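Live captions or edited transcript? Running an online seminar on almost no budget

Rudley Forum > Teaching Online > Audio, Video, Text

mustonen_evenings
Starting a thread on this because the "what do you use" topic has gotten enormous and I keep losing things in it!

I run an evening seminar on the history of radio drama. It's free, it's online, and it goes out live once a week with an archive afterward. We started with friends and former students and last term we had 105 people signed up, which still makes me grin when I look at the list. The discussions have been wonderful. People stay on after the hour and argue about sound effects until I have to kick them out so I can eat.

My question is about text. I have several people who are hard of hearing, a good number whose first language isn't English, and at least one who follows along from a night shift with the sound off. Right now they get the automatic captions the streaming service makes, and those are fine for ordinary talk and hopeless for names, titles, and anything I play from an old broadcast. After the session I put up a transcript, usually four or five days later, when I've had time to clean it.

I have money for one improvement and I'm torn:

Option one is a live captioner, a real person, typing during the session.

Option two is paying someone to turn around a properly edited transcript by the next morning, with speaker names, titles spelled right, and time marks.

I would love to hear from anyone who has done either. Or both! Or something I haven't thought of.

tanner_a
Oh, I have opinions on this one.

Live captioner, no question. I taught a music appreciation course online for three years with a captioner for the last two of them, and the difference in who spoke up was huge. People who had been silent for months began asking things, because they could finally follow the question before theirs. You can't get that from a transcript the next morning. By then the conversation is over and all they can do is read about the fun everyone else had.

Give your captioner a word list ahead of time. Names, titles, any odd vocabulary. Mine wanted it the night before and she was almost scary in how well she used it.

Ambros Tanner

quietcarrel
I'm going to disagree with Ambros, which I've been doing on this forum for years and enjoy very much.

Of your 105, how many are there live? In my course (local history, mostly retired folks and a few very keen teenagers) the live room is 19 people on a good night. Everyone else comes through the archive. If you spend the whole budget on the live hour you're spending it on the smallest group you have.

A good transcript also keeps working. People search it. They quote it to each other. I had a man write to me in March about something I said two years before, and he'd found it because the transcript had the name of a street in it.

tanner_a
Fair, but you're counting heads and I'm asking who gets left out. The archive people can pause and rewind. They can turn on the automatic captions and puzzle out a bad line. The person in the live room with the sound off gets one shot at it.

Also, your 19 are the ones making the recording worth watching! If the discussion is good, the archive is good.

quietcarrel
You can't puzzle out a bad line when the bad line is the title of the play. Automatic captions turned one of my ship captains into a "shrimp cabin" and he stayed a shrimp cabin for the rest of the hour.

mustonen_evenings
Shrimp cabin!! I'm stealing that for a character name.

To answer the question, I went and looked. The live room is usually somewhere between a third and half of the list, so it's bigger than yours but your point stands. The most watched recording has 562 views, far more than the people signed up, so strangers are finding it somehow. I hadn't really taken that in until you made me check.

radek_g
Hello all, Radosław Głowacki here, I mostly read and seldom write. I do captions for a living, both kinds, so I will try to be even about it.

A live captioner gives you maybe the best hour your hard of hearing people will have all week. It is tiring work and it costs accordingly, and many of us want a second person for anything longer than an hour, so we can trade off. Ask about this first. If your session runs over because people are arguing about sound effects (I would be one of them) you need to agree on what happens then.

What people forget is that the live captions are also a text. You can keep them. They will be rough in places, but a rough text made by a person who had your word list is a much better starting point than the automatic one. Cleaning mine up takes my clients a fraction of the time.

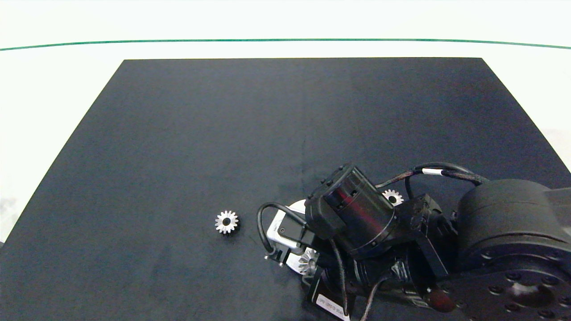
So the two options are closer together than they look. If you pay for the live captioner, ask for the file afterward, and do the cleaning yourself, you may find that your four or five days shrink to one evening. If you pay for the edited transcript, on the other hand, nothing changes in the live room at all.

Please also think about the old broadcasts you play. No captioner can do well with a scratchy recording of three actors talking over each other in a storm. If you have the script, or if you have already typed out the part you want to play, send it ahead, and it can be put up line by line as the clip runs. I love doing this. It feels like running a tiny theater.

mustonen_evenings
Radosław, this is fantastic, thank you for coming out of lurking! I never thought about sending the clips ahead. I already have most of them typed out in my notes, and they've just been sitting there being useful only to me.

pagesandpages
Coming at this from a different side. I'm a participant in these things, never a host, and I'm deaf in one ear and not great in the other.

Live captions, please, yes. But what matters to me just as much is free: one person talking at a time, saying your name before you speak, and the host reading the chat questions out loud before answering them. I've been in sessions with a paid captioner where four people talked at once and the captions were a salad. I've also been in sessions with nothing but the automatic ones where the host was so careful that I caught nearly everything.

And leave a pause after you ask a question! Captions lag a few seconds. By the time I've read "any thoughts?" the fast talkers are already on their second thought.

tanner_a
The pause. Yes. I used to take a slow drink of water after every question, and I got very well hydrated that year.

quietcarrel
All of this is good and I'm still not budging on the archive. Radosław, when you say a fraction of the time, what are we talking about for someone who isn't a professional? I'm a slow editor. I fuss. A one-hour session takes me most of a weekend, and I don't see that going down to an evening.

radek_g
It depends on what you are fussing over. Many people edit the transcript into good prose, with every half sentence finished and every "um" taken out. This is a lovely thing to read but it is a different job. For captions, and for a searchable record, I would leave the speech as it is and fix only what is wrong: names, titles, numbers, who is speaking. One pass, with the recording playing at normal speed, stopping only for errors.

If you want the good prose as well, choose your best session of the term and do only that one.

quietcarrel
Hm. I do finish everyone's sentences for them. My wife has mentioned it.

I still disagree about taking out the ums, though. A transcript full of them makes smart people look foolish, and some of my speakers are in their eighties and would be mortified. They trusted me with their memories and I want them to look good on the page.

pagesandpages
As a reader I'm with Radosław on this. I want to know what was said. When the captions are tidied I can see the mouth doing one thing and the text doing another, and it's distracting. The separate transcript can be as pretty as you like.

miloncoop
Small practical note from a very small operation. We had no budget whatsoever and split the cleaning among the people in the course. Each week two of them took half an hour of recording apiece. The quality varied (one of them is a demon for semicolons) but it got done, and they told me they learned more from that half hour than from the session itself. We keep a shared list of names and titles that passed 1000 entries this spring. Anyone can add to it, and it now goes to every guest speaker so they can fix their own name.

We tried one of the transcript tools for a while as well, Prokent, and went back to a plain text document. Too many buttons for us, though other groups may get on with it fine.

mustonen_evenings
A shared list! My people would go wild for that. I have at least six who would correct the spelling of an obscure organist for pure pleasure.

OK, where I'm leaning right now: live captioner for the main hour only, with the after-hours arguing left to the automatic captions. Clips typed up and sent ahead. I keep the file, do one pass, and ask for helpers with the names. And I'm going to learn to stop talking after I ask a question, which may be the hardest part.

quietcarrel, I hear you on the archive and I think this gets it up faster too. If it doesn't, you may come back and say so.

quietcarrel
I will be back to say so. My real objection is the after-hours part, because from what you describe that's where the good stuff is, and you're leaving it to the shrimp cabins.

tanner_a
That's a decent point, annoyingly. Could you shift the format? Forty minutes of you and twenty of arguing, inside the paid hour?

mustonen_evenings
Ouch, cut my part by a third! But... yes, maybe. I do go on about microphones. Let me try it for the next two sessions and see whether people still hang around afterward.

radek_g
They will hang around. Please send your captioner home at the hour anyway. She will probably stay and listen.

pagesandpages
Is the seminar open to new people, by the way? I've been trying to find out who wrote that lighthouse serial my grandmother used to talk about.

mustonen_evenings
It is, and please come! I'll send you the link. Bring whatever she remembered of the plot, even one line of it, and we'll put it to the room.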